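About Us
Drivbridge Robot Workshop, Lurnthorpe

Drivbridge is a small teaching workshop for people who want to get their hands on robots. We run evening classes, school sessions and a lending shelf of tools and parts, and twice a year we open the doors to anyone who cares to come in. You don't need a background in anything. Plenty of our members had never held a soldering iron before their first class, and some still prefer not to!

We started in the old Idel building with one bench and a very unreliable heater. The space we have now is bigger and warmer, and it gets loud on a Tuesday evening when the beginners' class is going. We have 30 places in each term's classes and we try to keep them filled with a mix of ages, which makes for good arguments about the right way to hold a screwdriver.

What people ask about most, though, is the open day. Our last one was in August, and 572 visitors came through between ten in the morning and closing time. We ran 13 demonstrations, some at the workshop and some out in members' homes for smaller groups who wanted to see gripper work in an ordinary room, with ordinary furniture in the way. The home visits were a new idea for us and they were a hit. People sit down, they relax, they ask better questions (and they stay much longer than we planned for).
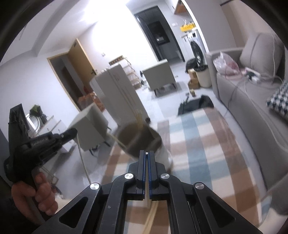

Maren's bench notes aside, this page is kept up by
THE OPEN DAY COORDINATOR
Drivbridge Robot Workshop

The stick exercise is my favorite thing we do. You take a hand-held gripper, close the two narrow jaws on a slender stick, and try to get it into a round container with a wide mouth. It sounds like nothing. Then you try it, and you find out how much your fingers have been doing for you all these years! A thin stick wants to roll and tip, and with the gripper you have to think about the angle before you close. The ribbed blue strips inside the jaws are there to hold on to it, but they can't do your aiming for you.

We like to do it on a cloth, with the spare sticks lying at whatever slant they land in. Picking one up from a soft, checked surface is a different job from lifting it out of a neat row, and visitors soon come up with their own methods. Some go for the middle of the stick. Some creep up on one end. Children tend to be faster than their parents at this, and they let everyone know it.

After a few tries we talk about what a robot would need in order to do the same thing: where it should look, how hard it should squeeze, what it should do when the stick slips. By then everybody in the room has an opinion, and a pretty well informed one. I love that part of the day.

Our winter visit to Riihimäki grew out of those conversations. Twelve hours of travel, one very full suitcase of grippers, and a school hall of students who had already built a sorting machine out of scrap and wanted to show us theirs first. We came home with a page of ideas for new exercises and we're still working through it.

Visiting us

Open days are free and you can turn up at any time. Home demonstrations need to be booked, and we ask that groups stay small enough for everyone to have a turn. School sessions run on weekday mornings during term. We bring the tools, and you bring the students and a few clear tables or a good stretch of floor.

The lending shelf now holds 800 items, from wheel sets to spare motors, and members can keep things for a month. Please bring back the small screws too, we really do miss them.

Page last updated Thursday, February 8, 2024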